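Chapter 4
A Place for Everything: Sorting and Storing

Open any kitchen cupboard and you are looking at somebody's thinking! Why are the tins low down and the biscuits high up? Who decided that onions live in the dark? Sorting is one of the oldest bits of science there is, and you have been doing it since you could hold a spoon.

In this chapter we start small, with play food, and work up to the pantry at Tindgate, where 67 shelves have to be kept in order through a hot August. By the end you will be able to choose a rule for sorting, test it on a friend, and spot the awkward item that spoils it (there is always one, and it's usually the most interesting thing on the table).

Key words: group, rule, property, container

Before you begin, look at the peppers, the ring-shaped pastry and the round cookie beside the open drawer. Decide on a rule that would tell you which ones go in the drawer. Write it down in one sentence, then swap with a partner and see if they would put the same things away.

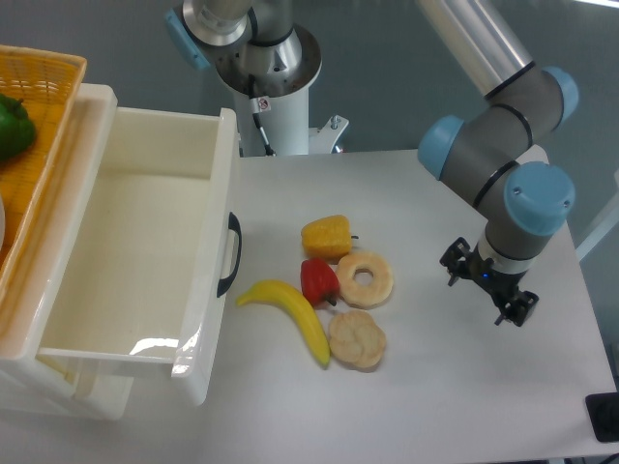 Can one object belong to more than one group?

An object can belong to several groups, depending on the rule you choose. A tomato fits with red things, round things and things you eat.

4.1 Choosing a rule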